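Mestau Weigh Station Logs

I put this dataset together over the summer and a good chunk of the fall, mostly in the evenings, and I'm really happy to finally have it in a shape other people can use! It's a cleaned-up set of records from the truck scale at Mestau, plus the little script (it's called Guster) that I use to turn the station's exports into something readable.

What's in it

There are 1,090 rows, one per truck that rolled over the scale. Each row has the axle count, the weight on each axle group, the gross weight, the lane, the hour of arrival and whether the truck was waved through or sent around to the static scale. No plates, no carrier names, no driver info. I stripped those before anything left my laptop, and the arrival times only go down to the hour.

Everything comes as one CSV file. Weights are in pounds. The station exports in kilograms, so if you compare against the raw printouts you'll see small rounding differences (never more than a pound or two, I checked).

Getting started

Open a terminal in the project folder and run:

python guster.py --in raw --out clean

That reads every export in the raw folder and writes a single file to clean. It takes roughly 24 seconds on my old laptop. If it stops with "lane missing," open the export and look at the header row. The August files have an extra blank column in there, and Guster is picky about it. Delete the column and run it again.
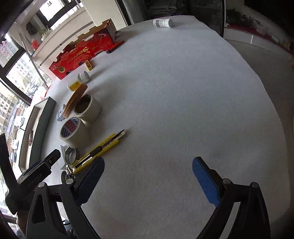 Written by Deepika Thevar
Last updated October 31, 2025

Columns that trip people up

"gross" is the station's own total, and it isn't always the sum of the axle groups. I left it alone. If you want the sum, use "gross_calc," which I added myself.

"lane" is 1 or 2. Lane 2 was resurfaced partway through, and the readings before that run a bit heavy, so I'd keep the two lanes separate if you're doing anything careful with averages.

"sent_back" means the truck was directed to the static scale. It does not mean the truck was overweight! Edvin Blomqvist read it that way in his first chart and we had a very confusing afternoon.

Known problems

There are 16 rows with no axle count. I think the sensor dropped out, but I can't prove it, so they're still in there with the field left blank.

8 rows have an arrival hour that doesn't match the order of the rows around them. Same deal, left as is, with a "1" in the "check_time" column.

Night traffic is thin, and trucks coming down from Berge mostly use the other road in winter. Please don't treat this as a picture of the whole region. It's one scale in one place.

Using it

Go ahead and use it for class, for your own maps, for whatever you like. Just mention where it came from. Please don't use it for enforcement, it was never calibrated for that after cleaning.

Thanks to Sverre Nygård for the exports and to Ghizlane Hajji, who found the pounds bug before I did. If you find another one, open an issue and paste in the row number. I'm slow on weekdays but I do read them all.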